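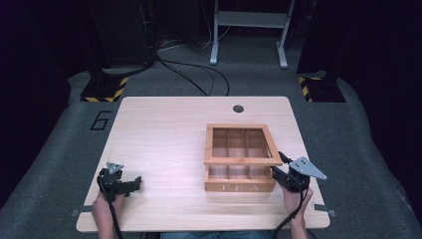
Chaimae Samir told me right away that she spends her workday teaching by hand, and she meant it literally. She runs the demonstration floor at Stendholm, where people do small household jobs with a gripper in each hand so that a learning system can pick up the knack of it. I'd been expecting something a lot fancier! One of the jobs goes on at a pale wooden tabletop, with a tea box on it (it says TEA right on the front, in case you were wondering), and the right gripper goes to the side of the box frame while the left one waits its turn with nothing in its jaws. "People come in expecting the robot to be the star," she said. "Mostly it's somebody in jeans, being patient with a box."

I asked how many times a person has to repeat a thing like that. "A good session is 70 examples," she told me, "and I'd take 36 careful ones over a sloppy 70 any day." Sloppy, in her book, means rushing. She says you can tell when someone is thinking about lunch, because they start going for the box before they've looked at it, and then the system learns to do that too.

Her colleague Naveed Tarar wandered over around then with a coffee and a strong opinion. He looks through the recordings after each session and decides which ones go on to Keogh, the model they're training. "I love the mistakes," he said. "Somebody misses the edge, backs off, comes in again a little lower. Keep that! If all you show it is perfect tries, it has no idea what to do on a bad day."

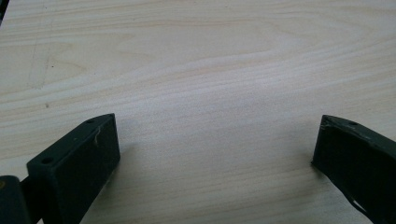
Chaimae isn't totally sold on that. She'd keep a few fumbles, sure, but she wants them labeled, and the two of them have been going back and forth on it since November (very politely, as far as I could tell). What they do agree on is variety. Nudge the box a little, turn it, start with your hands farther apart. "My first week I put everything in the same spot every single time," she said, laughing. "I was so proud of how tidy it was. Naveed threw out 5 sessions."

Then I got to have a go myself, and wow, I was slow. You lose your fingertips, basically, and you have to learn where the ends of your hands are all over again. Chaimae says most people settle down by their second session. Naveed asked if he could keep mine, for the bad days.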